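3.2 Ownership disclosure and record keeping in contracted field surveillance

The second part of the review examined how contracted laboratories reported their outside financial interests while carrying out disease surveillance for public health agencies. The material consisted of 2,296 pages of contracts, amendments, and progress reports released by the Modthorpe regional health authority. Two readers coded each document separately, and differences were settled by a third reader (Wojcik). Documents were sorted by the party that wrote them and by the stage of the contract to which they belonged.

Of the contract files that could be matched to a progress report, 187 named at least one subcontractor. The original agreements usually gave the name of the subcontractor and the type of work, such as the collection of animal samples or the shipping of blood specimens. Later amendments were less complete. In seven files, a change in the ownership of the subcontractor was mentioned only in a letter attached to an invoice, and the agency's own summary of the contract was never updated. These seven files all concerned work at the Cliltdale field station.

Earlier work by Abbasi and Vieira treated gaps of this kind as evidence of intent. The present review does not support so firm a reading. Reporting rules changed twice during the contract period, and the form in use after the second change had no space for indirect ownership. A subcontractor could therefore complete the form correctly and still leave out an investor with an interest in the results. Whether any party made use of this gap cannot be decided from the documents alone.

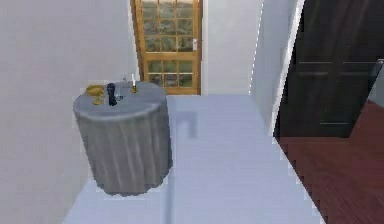 Figure 2. Rendered interior with a round side table under a floor-length gray cloth.

The question of specimen custody is related but should be kept separate. Taheri and Kazemi argued that a surveillance program can be judged by whether each sample can be followed from the place of collection to the place of storage. By that measure the Trollov contracts performed well. Each shipment carried a signed transfer sheet, and the storage logs agreed with those sheets. The Asadi contracts were harder to judge. Their transfer sheets recorded the receiving laboratory but often left out the name of the person who accepted the shipment, and the authority did not ask for corrections.

Public debate has tended to join these two matters, so that a missing signature is read as proof of a hidden owner. The files give no basis for that step. Weak custody records were found under contractors with full ownership disclosure, and the reverse was also observed. Section 3.3 considers the agency's audit letters and the replies received from each contractor.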